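Gowda Bucket Vase, Tall

Stoneware, glazed inside and out
Colours: Chalk, Wattle, Slate
Made by Arnero
Stock: available, ships from our Nullulell store

The Gowda is a tall, straight-sided vase for cut flowers. It was first made for florists who wanted a display bucket that looked decent on a shop counter, and the shape has changed very little since then. The walls are thick, the base is wide and the rim is rolled outward so there is something to hold when you carry it full.

It suits long stems best. Gum, lilies, gladioli, snapdragons and branches of blossom all stand up well in it. Short bunches from the supermarket will drop below the rim unless you put them in the Gowda Short, which is sold separately and shares the same glazes.

The glaze goes all the way down the inside wall and across the floor of the vase. Unglazed stoneware can hold on to old flower water and start to smell, and the earlier batches had a bare ring at the bottom where this sometimes happened. Arnero changed the firing supports in June and all the stock we now carry is fully glazed inside. The foot ring underneath is still bare clay. It has been sanded, but we suggest a felt pad or a mat if you are putting it on polished timber.

Each vase is dipped by hand, so expect some variation. Chalk is a flat off-white. Wattle is a soft yellow that goes darker near the rim. Slate is a blue-grey with fine speckles, and the speckles can be heavy on one side and light on the other. We can't pick out a particular one for online orders, but you are welcome to come in and choose.

Tulips

We get more questions about tulips than any other flower, so these notes are included with every vase.

Tulips keep growing after they are cut. A bunch that sits level with the rim when you bring it home can be well above it a few days later, and the stems will bend toward the nearest window. The tall sides of the Gowda help keep them upright. If you like them to lean and spread, use the short one.

Buy them closed, with colour just showing, and keep them out of direct sun. Trim the ends with a sharp knife, take off any leaf that would sit under water and wrap the whole bunch firmly in newspaper. Stand it in cool water for a couple of hours before unwrapping. Only fill the vase a third of the way. Tulips drink a lot, so check the level each morning and top it up.

Don't put them in with fresh daffodils. Daffodil sap clouds the water and tulips go limp in it. If you want both in the one vase, leave the daffodils in their own bucket overnight first and don't recut them.

Size and weight

Height: 43 cm
Finish: gloss inside, satin outside
Weight: heavy for its size, and very heavy when full. Please fill it where it is going to stand.

Care

Wash by hand with warm water and a bottle brush. A spoonful of bicarb left to soak will lift a green tide line. The vase is not suitable for the dishwasher, mostly because it won't fit. Do not leave it outside with water in it where there is frost.

Inserts

The Custov wire insert fits both sizes of Gowda. It sits inside the rim and divides the opening so that a small number of stems will stay where you put them. It lifts out for washing and can be ordered in brass or black. The brass will dull over time and can be cleaned with ordinary metal polish.

Trade orders

Florists, cafes and venues can order the Gowda in cartons. Arnero has now made nearly 3,000 of them, and most have gone to trade customers. For orders of 100 or more we can ask the pottery for a custom glaze, with a longer wait. Contact Impi Hakala at the Nullulell store for a quote and current lead times.

Delivery and returns

Vases are double boxed. If yours arrives chipped or cracked, keep the packaging and send us a photo within a week, and we will replace it or refund you. Change-of-mind returns are accepted if the vase has not been used. Return freight is at your cost.

Customer comments

"Bought two in Slate for the front hall. One has far more speckle than the other but they look good as a pair. Heavier than I expected. Would buy the short one as well if it came in a darker grey." Traian Lungu

Page updated July 27, 2024

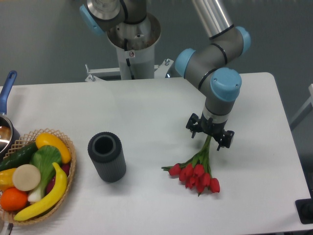
Related products

Gowda Short, in Chalk, Wattle and Slate
Custov wire insert, brass or black
Bottle brush, long handle
Felt pads, round, self-adhesive

Prices include GST. Glaze colours may look different on your screen.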